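Do bottle caps stay on or come off for recycling?
Asked by Meriem Helmy, January
198 views

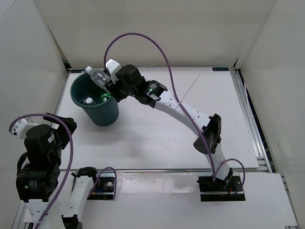

Clear bottle with its white screw cap on, over a teal bin.

Our building has moved to a new collection firm, Drestadier. The old leaflet said to remove caps and put them in general waste. The new one only says "bottles, empty". I have a bag of loose caps saved up and would like to know the correct method for both. Does it matter if the bottle is crushed first?

3 answers

Chaimae Bennani
Caps on. Most drinks bottles are PET and most caps are polyethylene or polypropylene. The bottle is shredded with the cap attached, then the flakes go through a water tank. PET is denser than water and sinks; the cap material floats and is skimmed off. Loose caps are small enough to drop through the sorting screens and usually end up in the residue.

Empty the bottle, squeeze the air out, then screw the cap back on. If your collector sorts by camera, squash it lengthways a little and don't stamp it flat, as very flat items can travel with the paper.
Helpful: 419

Nasr
We always took them off. Never had a bin refused.
Helpful: 6

Tetard
Agree with the first answer. For the loose caps, fit them to any bottles with the same thread. Some areas have a separate cap collection, so ask the council. Pump and trigger heads are different: they can contain a metal spring, and ours have to go in general waste. Check the local list for those.
Helpful: 14

Comments (2) Share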